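Bumley Shared Kitchen, members' meeting
Minutes, Sep 24, 2021

Present: Gøran Bakke (chair), Ingegerd Engström, Sølve Hägglund, Carmela Tejada, Hedvika Halás (minutes). 13 other members were in the room. Apologies were received from two members.

1. Minutes of the last meeting
The minutes were read and accepted with one correction. The key for the back cupboard is kept by Ingegerd and not by Sølve, as it was written before.

2. Money
Gøran reported that there are 708 euros in the kitchen account. The bill for the new tap is not yet paid. Carmela asked if the money for the children's lunches is included in this sum. Gøran answered that it is included, and he will show it on a separate line in the next report.

3. Plates and bowls for the children's lunches
This point took the longest time. The old white dishes are heavy, and several were broken during the summer. In the last meeting it was decided to look at colored plastic dishes. Ingegerd has brought together a mixed set for comparison, with bowls and plates in different sizes. The colors are magenta, lime green, sky blue, orange, red and purple.
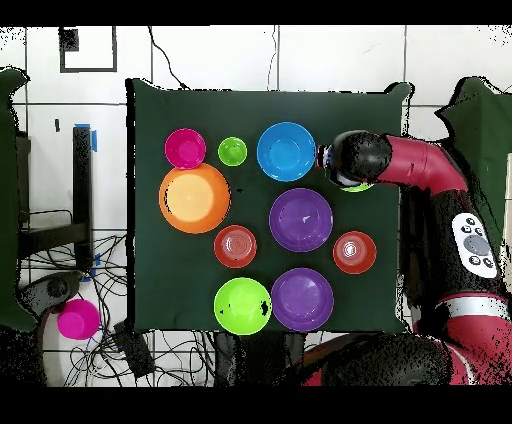
Ingegerd explained that she would like each color to have its own use, so that the children can help with setting the table and putting away. Her proposal is the large orange bowl for bread or fruit in the middle of the table, the blue one for salad, and red and purple for the children's own portions. The small magenta bowl can be for sauce. For lime green she has no fixed idea yet.

Sølve thought that this is too complicated for the helpers who come only once a month. He prefers to sort by size. He also reminded us that the shelf over the sink is low, and that bowls of different shape do not always stack well. Ingegerd said that a drawing of the shelf can be fixed inside the cupboard door, and then everybody can see where each thing goes.

There was a question about the lime-green bowl with the dark marking on the rim. Gøran asked whether it should be used for food. It was agreed that Ingegerd washes it once more with soda, and if the marking stays, the bowl is used for clothes pegs.

Two suppliers were discussed, Nodia and Jiveo. Nodia sells only full sets in one color. Jiveo sells single pieces, but the delivery takes longer. Carmela has used dishes from Nodia at home and was satisfied with them, but she does not put them in the dishwasher. Nobody present knew if the Jiveo dishes can be washed by machine. Carmela will write to both and ask.

The number of places was also discussed. At present 18 children are registered. Ingegerd wants some extra pieces of each kind, in case of guests. The meeting agreed to this in principle, but the exact order will be decided when the prices are known.

The tablecloth was mentioned shortly. Dark green was liked by most, as the bright colors are easy to see on it. One member would like a cloth that can be wiped. No decision.

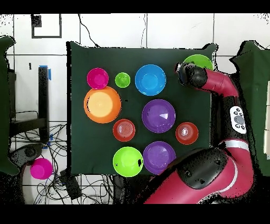
Carmela Tejada asked to have it written in the minutes that she is against mixing bowls and flat plates in the same color. In her opinion a small child who is told "take a red one" should not have to choose again between two shapes. She would accept the color plan if plates have one group of colors and bowls have another. Ingegerd found this a good idea and will change her proposal.

Decision: The color plan is tried until the end of October with the pieces we have. Ingegerd makes the drawing for the cupboard door. 11 in favor, 5 against, 2 did not vote.

4. Old dishes
Those without cracks are offered first to the members and after that to the second-hand shop Ó Gríofa. Sølve can drive them there, but he needs boxes. Please bring newspaper for wrapping. Cracked dishes are thrown away, also the big serving plate, even if it is nice.

5. Cleaning list
The list for October has three empty places. Gøran will send it around again. It was repeated that the dish cloths must be taken home by the person who cleans, and brought back before the next lunch.

6. Other matters
a) The drawer next to the stove is stuck. Sølve looks at it.
b) A member asked for a second bread knife. Approved.
c) Lids without boxes are collected in the blue crate until the next meeting. If you miss a lid, look there first.

The next meeting is in October. Gøran will send the date by e-mail.

Written by Hedvika Halás
Checked by Gøran Bakke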